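How Do You Teach a Robot to Tidy Up a Living Room?
August
By the Penmont Young Science Desk

Think about the last time you cleared snack trash off a table. You grabbed a wrapper, you dropped it in the bin, you grabbed the next thing. Easy! Your brain was probably busy with something else the whole time.

For a robot, that little chore is a giant puzzle. A wrapper is light and crinkly. A bottle can roll. A paper cup squashes if you squeeze it. And every piece of trash has landed in its own funny way, so the robot can't just learn one move and repeat it forever.

A research project called Miven is trying to crack this puzzle, and the team is doing it in a regular living room with a sofa, armchairs and a big shiny coffee table. The robot has 2 arms, and it needs them both. One arm can hold the trash bin while the other goes after the litter. 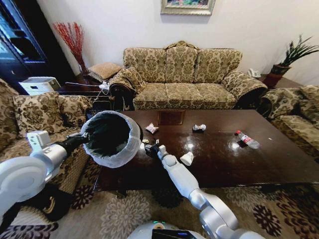 Why doesn't the robot just put the bin on the floor and use both hands to pick up, asked one reader, age nine. Great question! The Miven team tried it both ways. With the bin on the floor, the robot had to reach down for every single piece, and light wrappers sometimes floated off and missed. Holding the bin up close made each trip short.

So how does the robot learn? The method is called learning from demonstration, which is a fancy way of saying "watch me, then you try." First, a person steers the robot's arms through the whole job. The computer saves everything: how each joint bends, when the fingers open, when they close, and what the robot's cameras see at each moment. Then the person does it again. And again! The Miven team saved 70 of these lessons for the coffee table job alone.

Next, a computer program studies all the lessons and looks for patterns. It starts to link what the cameras see with what the arms should do next. After that, the robot gets to try by itself.

The cameras matter a lot. There are small ones near the grippers (that's the name for robot hands), and they go wherever the arms go. When an arm points up, its camera sees lights and walls. When an arm swings down, it sees the table. Imagine having an extra eye on each of your wrists — you would see some pretty strange things while brushing your teeth!

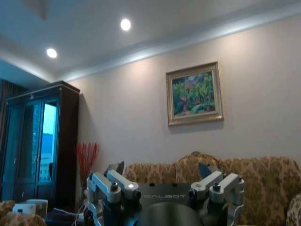
Farina wrote to say that all those walls and lamps must be confusing, and wouldn't it be better to show the robot only the trash? The researchers wondered about that too. But a robot that has only ever seen trash would be lost in a real home. It has to learn that a painting is something to leave alone, and it learns that by seeing plenty of things that never go in the bin.

Now for the really tricky part, which is shiny stuff. A polished table works like a mirror. Put a piece of foil on it and you get two pieces of foil, one real and one upside down! You know which one you can pick up. A robot has to work it out.

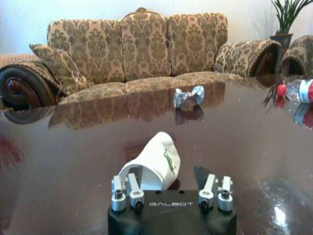

Having several views helps with this. A reflection shifts around when you look from a new spot, and the robot can compare what its different cameras are seeing. You can test this at home. Put a spoon on a shiny table, close one eye, and move your head slowly from side to side. Watch how the reflection changes.

To find out how well the lessons worked, the team set up a test with 6 pieces of trash in places the robot had never practiced. On its best tries, it got all of them into the bin. On other tries it left 2 behind, and the ones it missed were usually small and flat. Fingers made of metal have a hard time getting under something as thin as a candy wrapper. (Try it yourself with a pair of kitchen tongs. It's tough!)

Daylight made a difference as well. When strong sun came through the windows, bright spots showed up on the table, and the robot sometimes slowed down near them. The team's next plan is to record more lessons in the morning, at noon and in the evening, so the robot gets used to every kind of light.

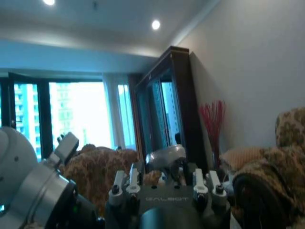 A robot gripper up close, with the living room windows behind it.

After that comes a new room with a new table, and the biggest question of all: will the robot remember what it learned, or will it need fresh lessons? The team is hoping it needs only a few.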